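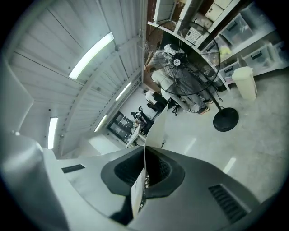

The right gripper, holding a sheet.

I have been picking up sheets for a living since July. I should be more exact, because my mother read that sentence in a text message and thought I had gone into hotels. I hold a gripper in each hand, I do things to a sheet with them, and the recordings go off to teach a robot called Radu how to do the same things without me. Radu has no arms in our building. It lives at the Clenia office, two time zones away, and I have met it once, on a video call, where it dropped a towel.

The grippers are Ostens. You hold one in each hand and for the rest of the shift those are your hands. Forget fingertips. You learn within minutes how much of your life was being run by fingertips. Scratching your nose becomes a project with a setup phase.

The job listing said "demonstrator," which made me picture a department store, a blender, possibly a headset. Lorraine Wihongi, who runs the floor, gave me the training in one go, standing up, while eating a muffin. Move like you mean it. Don't fix a mistake faster than you made it. If you drop the thing, pick it up and keep recording, unless you swore, in which case also keep recording, as there's no audio.

The second rule is harder than it sounds. When a corner slips, everything in you wants to snatch it back. A snatch is useless to Radu, who apparently comes away from it believing that folding includes a sudden lunge. So you go back for the corner at the speed of a man returning a library book. I now do this at home with the milk.

What counts as a good one

A good demonstration is dull. I had expected to be rewarded for style, and in my first week I developed a little two-handed flip that I was proud of. Tane Trevaskis, who looks over the recordings in the evening, sent back a whole batch of it with the note "please stop." He explained later that the flip came out different each time, and that the robot was trying to learn whatever all my flips had in common, which was mostly optimism.

So I stopped flipping. Approach, close, lift, settle, let go, hands back to the start. Hands back to the start is the bit I forget. If you wander off before you've returned, the robot learns to end every task by wandering off, and Lorraine says they already had one that did that.

Variety matters too, though only the kind they ask for. Start with the sheet bunched up. Start with a corner hanging. Go in from the left when you'd rather go in from the right. I am right-handed and so, for a while, was the data. Tane could tell which recordings were mine by how little the left gripper contributed. "Present in a supervisory role" was how he put it.

The rack

The one I grumble about is the wire rack. On a flat table a sheet is at least somewhere. Draped over wire it has opinions. Press on it and it goes down into the basket part. Lift it and the far side follows you up. The sheet with the triangles on it is the worst of the lot, and I get it constantly. I know those triangles, gray, tan and pale yellow, the way other people know their own wallpaper.

You work it with both grippers at once, with the marker cubes riding along on top. The cubes are how the system knows where your hands are, so you mustn't hide one behind the other, and the natural way to bunch fabric together is of course to hide one hand behind the other. I spent a full afternoon folding with my elbows out like somebody carrying two invisible suitcases through a turnstile. Tane approved nearly all of it. My shoulders have filed a separate report.
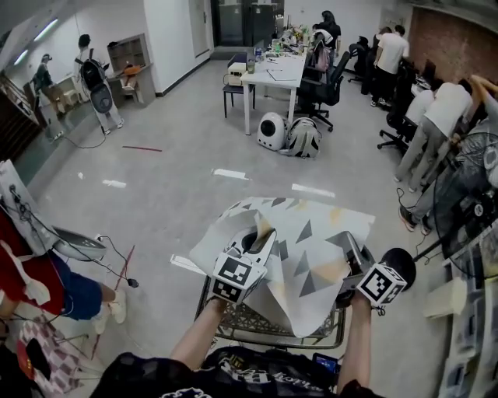

Numbers, since people ask

The Zallon set, which is ours, is supposed to reach 3,020 accepted demonstrations. My own tally as of last night is 479. A clean one can be over in 10 seconds, which makes the whole thing sound like an afternoon's work until you add the resetting, the rejected ones, and the time spent getting the sheet back into the state of disorder that the next start calls for. Making a convincing mess on purpose, with grippers, is slower than tidying it up. I would not have guessed that.

Radu has been trained on the early portion already. Lorraine showed us the clip at lunch. It reached over, took the edge of a sheet, lifted, and paused in midair for a good while before going on. Everyone at the table turned and looked at me, because that's my pause. I do it when I've forgotten which side I'm meant to be working from.

Tane wants to cut the pauses out. Lorraine thinks it looks thoughtful and would like to keep a few. They were still at it when I left, and tomorrow I'm on pillowcases.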